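Panel heater in back workshop, keep or swap for storage??

Posted 21 April 2025 by lodstead_lou

Hi all, hoping someone can help before I spend money. We've got a small unit on the edge of Lodstead, used for storing and sorting stock mostly, concrete floor, block walls, tin roof with a bit of insulation stuck up under it. No gas. At the moment it's heated by two old panel heaters on the wall and they eat money. Meter is on a normal single rate, though the supplier says I can go onto a night rate if I want.

A chap at the counter told me to rip the panels out and put in storage heaters, charge overnight, job done. But we're only in there 4 mornings a week, sometimes less. So am I paying to heat it for days when the door's shut? Also he quoted for a Pirnard one which I'd never heard of. Anyone got one?
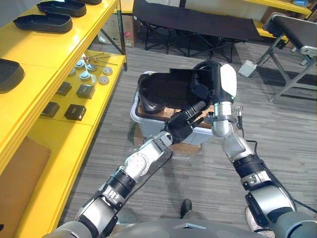 Other thing is the floor. It's freezing from November on, comes straight up through your boots, and no heater I've tried makes any difference to that. Is there something you can put down? Not digging it up, it's rented.

Landlord is ok with changes as long as an electrician signs them off. Budget is small. Sorry for the ramble, typing this on my break.

narnari_heat

Don't do storage for 4 mornings. Just don't. They're good if someone's in all day, every day, and the building holds on to heat. Yours is block and tin, most of what you put in overnight will be out through the roof by dinner time.

Also watch the night rate. Day units usually cost more on those tariffs, so if your kettle, lights, tools etc are all daytime you can end up worse off even with cheap heat. Get your last few bills out and look at when you acutally use it. Supplier should tell you both prices if you ask, make them put it in an email.

What I'd do, in this order:

Draughts first. Roller door if you've got one, brush strip down the sides and along the bottom. Cheap.

Radiant heater over the spot where people stand. Heats you, not the air. Wire it on a push timer so it can't be left on all night.

Keep one panel on a frost setting if there's anything in there that minds the cold. Take the other off the wall or leave it, doesnt matter.

No idea on Pirnard, never fitted one.

mezz_and_sons

Bit of a disagreement with the above. Radiant is fine if you stand still. If you're walking up and down between shelves all morning you're warm for a second then cold again, and the bit of your head nearest the heater gets cooked. We tried it and took it down again in July when we had the sparky in for something else.

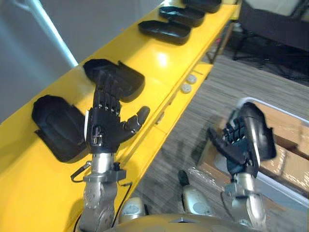
Yellow shelf with a row of black trays.

We went for a small air to air unit instead. Dearer to put in, yes, but it warms the place quickly and it's cheaper to run than panels because you get more heat out than the electric you put in. Ours is a Mészáros, had it two winters, only grumble is the remote. You'd need to ask the landlord about the outside box and drilling the wall. And if you're likely to move out soon I wouldn't bother, you won't get it back.

Floor, easy one. Rubber matting where people stand, thick stuff, with foam board under it if it's not somewhere you run a pallet truck. Ours was around £200 for the whole working side. Feet are warm, and once your feet are warm you turn the heater down. Don't let it curl at the doorway, tape the edge or somebody will go over it. And lift it now and then to check for damp underneath, concrete can sweat.

On the Pirnard, I've seen one in a village hall but only the outside of it so not much use to you. Ask how heavy it is. Storage heaters are full of bricks, and the usual fixings may not like old block. Ask too whether the quote has the second circuit in it, for the night supply. The cheap quotes quite often leave that off and then you get a bill for the wiring on top.

lodstead_lou

Thanks both. Not doing storage then. Will get brush strip this week and price up the matting, door is a roller and you can see daylight under it so thats probably half my bill. Have emailed landlord about an outside box. He's slow so don't hold your breath. What thickness mat did you use mezz?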